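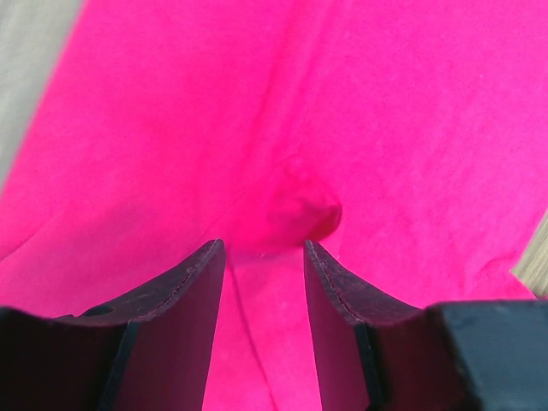 # Chapter 6: Soft Things

Chapter 5 ended with a block going into a box. Good. Blocks are easy. A block has a top and sides and it stays the shape it was when you looked at it. Cloth won't do that for you, and most of what lies about in a home is cloth, or bags, or cable, or something else that sags. So this chapter is cloth.

You'll need the arm from Chapter 3, the two-finger gripper from Chapter 4, the wrist camera, and a piece of fabric. Knit is best to start with, it puckers up nicely. One flat color, bright, nothing like the bench. Save the patterned tea towels for the exercises at the end.

The build followed here is the one Tihomir Vlachou put together on the back bench at Destside, the shared workshop in Drorkasberg. Same arm, same printed parts, a Hilta controller board bought second hand. His log is quoted where it helps. The spelling is his.

## 6.1 What the wrist camera gets you

Look at the picture that opens the chapter. Nearly all pink. Two dark fingertips at the bottom, a bit of pale gray in one corner, a scrap of wood-like surface over on the right. No outline of the whole cloth, so no telling from this view how big it is or what it's a piece of. If your code asks "where are the four corners?" it's stuck already.

What you do get is the pucker. Small raised fold, near the middle, just above the gap between the fingers, with a deep crimson shadow tucked in its curl. That shadow is worth more to us than any corner. A fold that stands up is a thing two fingers can close on. Flat cloth isn't, or not without pushing down hard and scraping.

So the first job in this chapter is a fold finder. The second is getting the fingers to it without flattening the thing on the way down. Third, the closing, and knowing if you've got anything. Third is the hard one. Leave time.

## 6.2 Before you start

Log entry, first night with fabric:

> 22 Mar 2023. Swapped blocks for cloth. Used same settings as blocks, stupid. Fingers went down, closed, came up with nothing. 16 tries. Lowered the height a bit each time untill the motor complained. Stopped there.

Don't do that. Block settings assume something firm at a known height. Three things to change first:

- Approach speed. Halve it for the last stretch.
- Closing force. Start low. On the Hilta board the setting is a plain number, Destside runs 189 for knit and 700 for blocks. Yours will differ, the motor and the print both matter.
- Stop height. Measure it on the bare bench with the fingers closed, write it down, tape it to the arm.

And check your fingertips. Narrow blunt tips are fine for this chapter. Sharp edges snag knit and then you're picking loops out of the gripper with tweezers. Two minutes with fine sandpaper. Wipe off the dust after.

Power switch in reach of your free hand, same as every chapter. Sleeves up.

## 6.3 Color first, then shade

Beginners go straight for color. Find pink, go to pink. Try it on the opening picture and you'll see the trouble: pink is almost everywhere, and it's not even one pink. Strong magenta upper right, warmer and redder through the middle and left, cooler and a little purple at lower left. One cloth. Set your color range too tight and the code thinks there are three.

So, wide range for color, used for one question only: am I over cloth or over bench? Then switch to shade. Inside the cloth, look for places where it goes dark over a short distance. Long shallow folds change slowly, light, darker, light again, soft all the way. The curl goes from bright to deep crimson much faster. Slow change, ignore. Fast change, candidate.

One trap. The fingers are dark too, and they sit right under the fold. Unmasked, the darkest spot in view is your own gripper and the arm will chase itself. Tihomir lost most of a January to this on the older arm, the Taipe, before he painted a mask over the bottom of the view. The fingers move as they open, so make the mask for the widest setting. You lose a bit of cloth. Fine.

Edges are the other false hit. Where cloth meets bench the change can be fast as well, so throw out any candidate that touches bench color. Section 6.4 has the code for it, in the order you should type it in. Run each peice before adding the next, with the arm switched off and saved pictures only. The motors come back in 6.5.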